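Zasby parallel gripper, second unit: review after 2,000 cycles

Rating: 2 out of 5
Posted Sun 4 February

We bought a pair of these grippers from Tradier to replace the Ornstead units on a two-arm grocery packing cell. The work is light: pick produce and snack packets out of baskets, place them in a shopping bag, repeat. The data sheet gives a service interval of 3,000 cycles. The left gripper is on track for that. The right one is why I'm writing.

The fault is a late release. On an open command the controller reports fully open, but the fingers stay partly closed for a moment and then let go. The arm has already started its retract by then, so the item is dragged up against the bag rim and dropped wherever it comes free. In one shift we logged 8 late releases, all on the right arm.

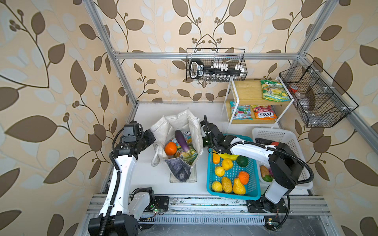
Swapping the cables between sides changed nothing. Swapping the grippers moved the fault to the other arm, which cleared the wrist wiring and our own code. With the cover off, the return spring on the bad unit had slipped out of its seat and was rubbing on the housing. There was fine black dust in the grease.

The safety side bothers me more. The position reading comes from the motor, not the fingers, so the controller can't tell that anything is still being held. Don't reach in on the strength of an "open" status. We now cut power to both arms before clearing a jam, and we've added a short pause after every release. It costs cycle time but has stopped the dragging.

Grip force is good and soft fruit comes through unmarked. Mounting was simple and the bolt pattern matched our Quintana adaptor plates. Tradier replaced the faulty unit under warranty, although the manual still says nothing about the spring.

I'd want a finger position sensor before ordering more.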